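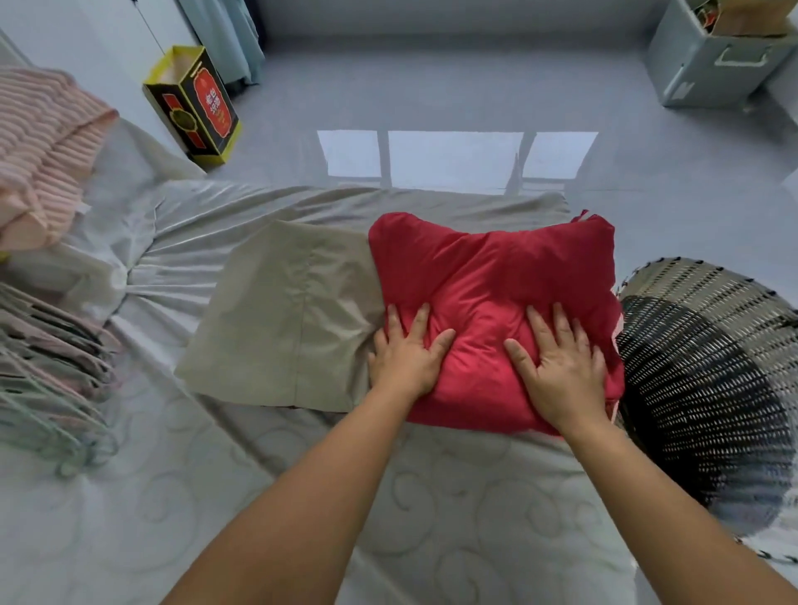

How firmly should a padded garment be pressed before a home-built folding arm attempts to lift it?

Press with both palms, fingers spread, until the bundle holds a square shape when the hands are withdrawn. The Felstead workshop uses this as the reference condition for every soft-goods trial.

Purpose

This procedure sets out how members building the Akeo two-arm folder at home or in the shared workshop should record a manual fold and transfer it to the controller. It was prepared by Leire Nieto and reviewed by Brendan Hayes. Revised October 18, 2026.

Before starting

Fit the soft grip pads and confirm that both arms are clamped to the bench. Set the force limit to 15 newtons per arm. Members using the older wrist plate should obtain the spacer from Úna Doherty, as the standard screws are too short.

Procedure

1. Fold one padded item by hand on a made bed or similar soft surface. Fold flat items, such as trousers, separately and set them beside it.

2. Place one hand on each half of the bundle and press straight down. Do not drag the fabric toward the edge.

3. Record the complete motion at least 20 times. Discard any recording in which a sleeve comes free.

4. Load the recordings and run the alignment script. The left and right palm paths must begin within 406 milliseconds of each other.

5. Run the arms at quarter speed with the emergency stop within reach. Increase speed only after three clean presses in a row.

Common faults

If the bundle springs open on release, lengthen the hold before changing the force. If one side sits higher, check the shoulder zero on that arm. Glossy outer fabrics may slide under new pads; wipe the pads with a damp cloth and allow them to dry.

Completed logs are to be placed in the Akeo folder under the member's surname. Questions concerning the alignment script should be directed to Hervé Picard.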